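Speaker notes, Badurell evening talk, Sep 30, 2019

Right, start with the question everyone asks me at parties. Can it do the washing up yet? Short answer no. Longer answer is the next twenty minutes, so get comfy.

(Wait for the groan.)

Tell them about my own kitchen. I timed myself laying the table and clearing it again, and I chatted on the phone the whole way through – didn't look at my hands once! Then the numbers from our trial at Sirosar. We logged 3,547 goes at picking something up and putting it down somewhere else. The first 500 were dreadful. By 3,000 we'd stopped wincing.

Shop floor next. Plitov have had arms packing the same box for 11 years and they're brilliant at it, same box, same spot, same height. Swap the box for a fruit bowl and you're back to square one. Don't be mean about Plitov here, they lent us the hall.

Bit about grip. A lemon rolls, a plate is flat and hard to get under, a bowl has a lip you can pinch (do the pinch with my fingers, people like that). Ask who's ever dropped a plate. Wait for hands.

If I'm running over, skip the Dijkstra story and go straight to cost.

Picture up now, leave it on for the rest. Two arms, one table, what looks like a lemon on a plate and a little bowl behind it. Say what I'd want before I let one near my good china: slow, gentle, and a big red button I can reach. Then questions, lights up, and remember to repeat each one for the back row.
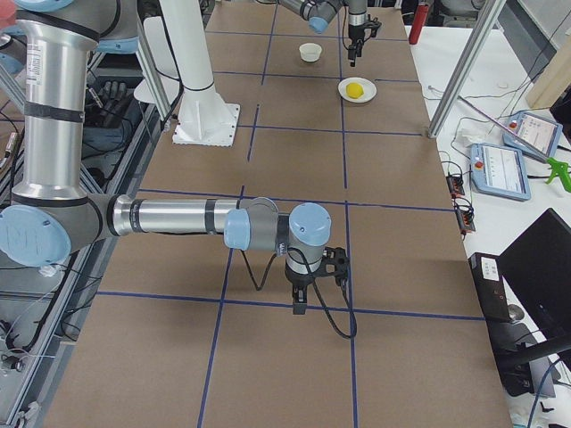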